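Why Blue Tape Lifts: Labelling Shared Equipment in a School Workshop

2 Jun 2025
By Eduard Beneš and Marek Kratochvíl

Our project looked at how the workshop at Cudcombe keeps track of its hand tools. The workshop is shared by three year levels and a night class, and tools go back to the wrong benches. Last year the school started putting a band of coloured tape on each tool, with one colour for each bench. By April a lot of the bands had started to peel, and we were asked to find out why and to suggest something better.

The store list has 1,254 items on it. We did not check all of them. We left out anything too small to hold a band, such as drill bits and punches, and anything kept in a locked cabinet. From what was left we picked 17 tools that get used in most lessons. They included mallets, files, try squares, a coping saw and the long-handled clamps from the Pettigrew bench.

For each tool we wrote down the shape of the part under the tape, how many layers were used and where the tape had begun to lift. We also asked the people who used the tools how they held them. Most had never thought about it.

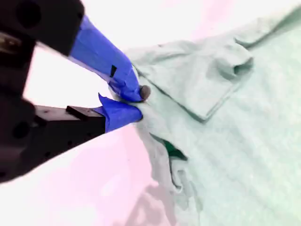 The shape of the handle mattered more than we expected. On straight, round handles the tape had mostly stayed flat, even where it was dirty. On handles that get narrower towards one end, it had not. A flat strip does not sit evenly around a taper, so one edge is stretched while the other has slack in it, and the slack has to go somewhere. The blue wrapping on the upper finger of the gripper has the same fault, with folds and overlapping layers, and it bunches up most near the narrow tip. On our files the folds were in the same sort of place. Dust gets in under a fold and the glue stops holding.

The number of layers was the second thing. Some people had gone over an old band with new tape when it started to lift. These repairs looked thick and tidy at first, but the new layer was only stuck to the old one and they came away together. Two of the clamps had been done like this.

We then tried three other methods on spare handles. The first was narrower tape, put on at a slant with a small overlap. The second was enamel paint from Zekdale, the hardware shop near the school. The third was heat-shrink sleeve. Marek did all the wrapping so that the results would not depend on who did it, and Eduard kept the notes.

The narrow tape was easy to put on and followed the taper fairly well. The paint gave the cleanest result but needed a night to dry, and the colour came out darker than the lid. The sleeve held best. It would not go over the mallet heads, though, and it has to be cut to length for each handle.

We suggest sleeve for files and screwdrivers, paint for mallets and clamps, and narrow tape for anything that might change benches. Old tape should be taken off fully and the handle wiped with methylated spirits before anything new goes on.

We only had the spare handles for one term, so we can't say how any of this will look after a full year. The night class was also away for part of that time, and its tools got less wear than usual. Our data sheets are in the folder in the Surnow room.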